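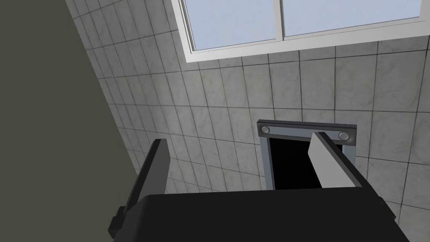
Attachment 1: render, gripper and tiled wall

Ticket 946: Shared printer on second floor drops large jobs
Status: Resolved
Site: Girow building
Opened by: Front office, Fitzsimmons

Problem as reported
Long PDF files sent to the shared printer stop partway through. The printer goes back to Ready with no error on the panel. Short letters and single sheets print fine. Started in November, after the print queue was moved to the new server at Rekari.

9:10 a.m.
Reproduced from the front office PC. A 19-page file stopped after page 16. Sent it again and it stopped at the same page. The job disappears from the queue as if it had finished.

9:35 a.m.
Printed the same file straight to the printer's network address, skipping the server. All pages came out. Cable and wall port look good, so leaving those alone.

10:20 a.m.
Compared the old queue settings with the new ones. The old queue used the Lakov driver package. The new one was set up with the generic driver. Spooling was also changed to "start printing immediately." Changed it to wait for the last page. The test file now stops at page 16 after a longer delay, so spooling is not the cause.

11:05 a.m.
Put the Lakov package on the server and switched the queue over. Test file printed complete, 2 copies. Duplex was off by default and had to be turned on again under Device Settings.

1:40 p.m.
Front office reports that their PC still fails. It was holding on to the old driver. Removed the printer, restarted the spooler, added the printer back. Printed complete.

2:15 p.m.
Same steps done on the billing PCs. The one by the mail counter would not remove the printer until a stuck job was cleared from the spool folder. Fine after that.

Fix
Replace the generic driver on the server queue with the Lakov package. Remove and add the printer again on each PC that used the queue before the change. Check that duplex is on.

Still open
The scan-to-folder shortcut points to the old server name. Moved to its own ticket.

Print this ticket | E-mail this ticket

Recent tickets
Scan-to-folder shortcut uses old server name
Label printer feeds one blank after each label
Rekari VPN asks for password twice
Girow lobby display stuck on login screen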